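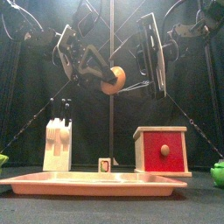

Issue 200, page 2

From the Kitchen Corner: Play Knife Blocks and Other Small Pieces

The play kitchen shelf at the Erkine toy library gets more use than any other shelf we have, and in September we are going through it piece by piece. Kavitha Kaimal has started with the small items that sit out on the tabletop: the knife block, the round wooden pieces and whatever else has drifted over from the market stall set.

The white knife block has a fork and a spoon carved on the front and a stepped top edge, a bit like a castle wall. Three black handles stand up out of it. It is lent out as one item, so please bring it back with all three knives in their slots. We have had two blocks returned this year with a knife missing, and in both cases it was at the bottom of the toy bag. Check the bag first.

The round wooden pieces are harder to keep track of. A plain tan disc or knob could belong to nearly anything on the shelf, and several families have asked where theirs should go. If a loose wooden piece comes home with you and you don't know what it belongs to, put it in the paper envelope that comes with every bag and write your card number on the front. Kavitha will sort it out. Please don't drop loose pieces in the return slot. They roll under the cart.

For cleaning, a damp cloth with a little dish soap is enough. Wipe, then dry with a towel right away. Wooden toys should not go in the dishwasher or be left to soak. We lost the rolling pin from the Skisell baking set that way last winter, when it split along its whole length. Carved fronts collect crumbs and play dough, and a soft toothbrush gets into the grooves. Please leave stickers off the white block, as the glue tends to stay behind.

Sharada Hegde is putting together a new list of what belongs in each kitchen bag. The old lists were typed up when the sets were new and some of them still include things that were thrown out long ago. The new one will be taped inside the lid of each box, with a copy at the desk. If your bag and the list don't match, tell whoever is at the desk when you borrow it, before you take it home.

We could use more play food, especially bread and vegetables, and one more small pan. Wood is best for us. Items for children under three need to be too big to swallow and free of loose parts.

Donations can be left at the desk on Wednesday after 4 p.m. Ask for Irina Barbu, who will write you a receipt if you want one.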